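彩铅静物 第5讲：碗里的东西怎么画
阅读时间：6 分钟

上回作业我都看完了，苹果画得比我想的好，尤其是几位先铺灰调再上颜色的同学，苹果总算坐在桌上了。这一讲接着往下走，把一个小东西放进碗里。听着简单吧？我自己当年在 Pelupessy 画室学的时候，光一只碗就画废了一整本 Clorkudley 速写本，所以别急，慢慢来！

先说碗口。碗口是个椭圆，这句话大家都会背，可一动笔就变成两头尖的橄榄。椭圆两头是圆着转过去的，你拿铅笔悬空绕几圈，手腕松开，再让笔尖轻轻落纸，比一段一段接线要顺得多。视线越高，椭圆越鼓；视线越低，椭圆越扁。坐着画一半又站起来看的同学（我知道是谁，我也干过），碗口和碗底就会对不上，像是两个人画的。

碗口还有厚度。很多人只画一圈线，碗看上去薄得像纸。沿着外圈再画一圈，靠近自己那一侧留宽一点，远的那一侧收窄，两圈之间留一道亮边。塑料碗的边一般比较圆润，亮边的两侧就别用硬线去夹，用浅色轻轻蹭过去。瓷碗可以硬一些，这个下一讲再讲。

然后是内壁。内壁最容易画平，因为我们心里总觉得“里面就是一个颜色”。你眯起眼睛看，靠光的那半边内壁反而常常是暗的，对面那半边才亮，跟碗的外面正好反过来。我一般把内壁分成5块深浅，先用最浅的蓝把整个内壁铺满，再一层层往下压。铺色的方向跟着碗壁的弧度走，从碗口往碗底滑下去，千万不要横着来回涂，一横着涂，碗就塌了。

高光要提前留！彩铅盖不住，橡皮也擦不干净，尤其是 Kirnex 那种蜡比较重的笔，压实了以后擦一下就花。起稿的时候用很轻的线把高光的形状圈出来，上色时绕着走。圈的时候看仔细它的形状，有的是一小片，有的是顺着壁拉长的一条，边缘有清楚的也有糊的。全画成白色小圆点的话，碗上就像落了几粒米。

说到碗里的东西。放进碗里之后，它的位置要用碗来找：离碗口左边多远，离碗底中心多远，下边缘压在哪里。我习惯先从碗口椭圆的中点往下拉一条淡淡的竖线，看东西在线的哪一侧，这样不容易画着画着就把它挪到正中间去。人的手特别爱往中间跑，我批过的作业里十张有六张都这样，画什么都端端正正坐在碗心。碗底是弯的，东西靠在弯面上往往会歪一点，歪的角度也画出来，画面一下子就活了。

投影也跟着碗底弯。平桌上的投影是平铺的，到了碗里，影子贴着弧面爬，靠近物体的地方最深，往外走慢慢散开。还有反光，这个我每次都要啰嗦：红的东西放在蓝碗里，红的暗部会带一点蓝，碗壁靠近它的地方会带一点红。带一点就够了，涂多了就成紫色的泥。我的办法是暗部先打一层浅蓝，再叠红，叠2遍，停笔看看，不够再加。

红和绿挨在一起的时候也小心。草莓的叶子如果用很纯的绿，会跟红色抢，两边都跳得眼睛疼。叶子淡一些，偏黄或者偏灰，红色自然就站出来了。至于籽，先留白点还是后刮出来，班里两派吵了好几轮，我两种都用。留点的时候注意疏密：朝着你的那一面，籽之间的距离宽，越往边缘越挤，也越扁。均匀地撒满一身，草莓就变成一张印花布。

最后说桌面。木头桌面大家爱画木纹，一条一条画得很认真，画完一看，木纹比碗还抢眼。先把桌面当成一整块暖色来铺，木纹只在碗附近挑两三处点一下。要是桌面有光泽，还会有一道道拉长的亮光，铺底色的时候一样要留出来。亮光的方向先看清楚再画，画错了桌面会显得不平。

顺便回答一个老问题：纸。我这门课用细纹的就行，粗纹纸叠色有味道，可是画光滑的塑料很吃亏，颗粒感盖都盖不住。手边只有粗纹纸的话，最后一层用浅色笔使劲压一遍，能好一些。

作业：在家找一只单色的碗，里面放一样小东西，颜色最好跟碗差得远一点。先画一张小的黑白稿，定下最亮和最暗的位置，再画彩色的。时间控制在95分钟以内，画不完就停，把没画完的交上来也可以，我更想看你们的顺序。交的时候把黑白稿夹在后面，别用订书机，上次扎坏了一张挺好的画，心疼死我了！笔不用买全套，Kirnex 的散支就够。

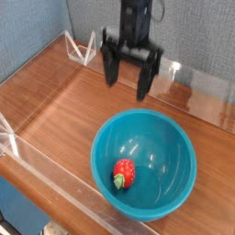
配色这件事，我建议头一回先挑冷暖差得开的，练起来痛快，错了也一眼能看出来。把力气花在碗和桌面的关系上。比如蓝绿色的塑料碗放在红棕色木桌上，冷暖已经拉开了，碗里再搁一颗红草莓，跟桌子的暖色又能呼应上。起稿时把草莓定在碗底偏左下的位置，浅绿的叶子朝左下，内壁中间偏上和右侧那几处白亮的高光先圈好，剩下的就按前面讲的一层层来。想多练一张的，可以把碗口的椭圆单独拎出来画一页，下次带来我帮你们看。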